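January 2018
Wael Younis

Church History, Session 3: Did Everyone Really Read the Bible at Home?

Read this before we meet. Bring the Keltavano reader and a pencil.

You have probably heard the story this way. The printing press arrives, Bibles get cheap, ordinary families read them by the fire, and the old church order falls apart. I was taught it that way and I taught it that way for years. I now doubt most of it.

Start with the price. A printed Bible cost far less than one copied by hand, but a full Bible was still a big, heavy purchase for a farm worker. What poorer people could sometimes afford was a pamphlet, a psalter or a catechism. When a writer says "the people had the Scriptures," ask which people, and which part of the Scriptures. 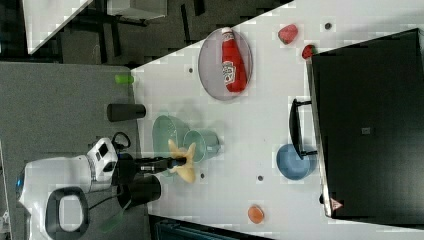 Then there is reading itself. Historians often use signatures to guess who could read. This is shaky ground. Many children learned to read before they learned to write, so a person who signed with an X may have read print well enough. On the other hand, a man who could sign his name may have managed nothing else. The numbers you see in textbooks look firmer than they are.
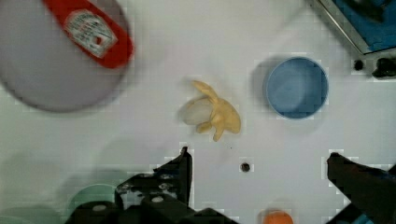

Probate lists have the same trouble. Tahiri, in the article on page 122 of the reader, works through 200 household lists from one market town and finds a Bible in 179 of them. She takes this as proof of daily reading. I don't see how it can be. A list tells us a book was in the house when somebody died. It might have been read every night, or kept for recording births, or inherited and left in a chest. Poor households also left fewer lists, so her 200 are already the better-off. 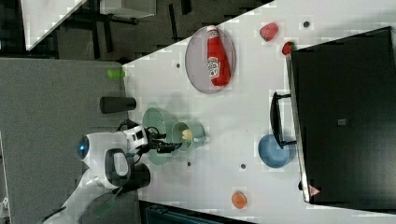 We should be just as hard on the other side. Older Protestant writers liked to say that lay people before Luther knew nothing of the Bible. They heard it in sermons, saw it on church walls and watched it in plays. There were printed German Bibles before Luther's, too. Whether hearing and seeing amount to "knowing" is a fair question, and we will spend most of the hour on it.

For discussion:

What would count as good evidence that a family read the Bible together?

Does Tahiri's argument survive if half of those Bibles were never opened?

Why might a pastor complain in writing that his people were ignorant? Who was he writing to?
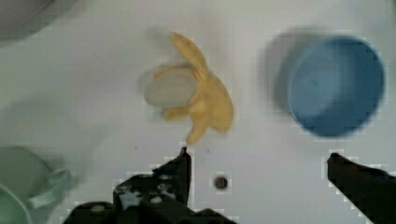 The short paper is still due at the last meeting. Two pages, one source, and tell me what the source can't show. Papers left over from December can be picked up at the front desk.

Get new handouts by email. Enter your address to subscribe. You can unsubscribe at any time.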